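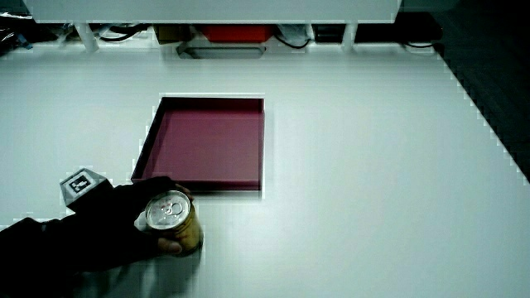
What is a fixed cost?

It is a cost that stays the same however much you sell. The rent on a shop is the usual case, and the landlord will want it in a month when you sell nothing at all.

Chapter 6
Costs That Come Whether You Sell or Not

Oana Avram opened a soda stand called Derko with a secondhand cooler, a rented corner and a great deal of confidence. Her rent was $100 a month. Each can cost her 66 cents, and she sold it for more than that, so she told her friends she was making money. Her friends, who had not taken this course, congratulated her.

By October she was broke.

Heike Buschmann, who ran the Ulton bakery next door, went over the books with her one evening. Oana had counted the cost of every can down to the penny. The rent she had filed under "other" — a folder she did not like to open.

In this chapter you will sort costs into two piles, fixed and variable, and meet a few that refuse to sit in either. You will also find the break-even point, the number of sales at which a business stops losing money and starts doing nothing in particular. Section 4 returns to Derko, where Oana has a new plan and, regrettably, a bigger cooler.

Before you read on, write down three costs a bakery would have to pay during a week when it was closed. Flour is not one of them.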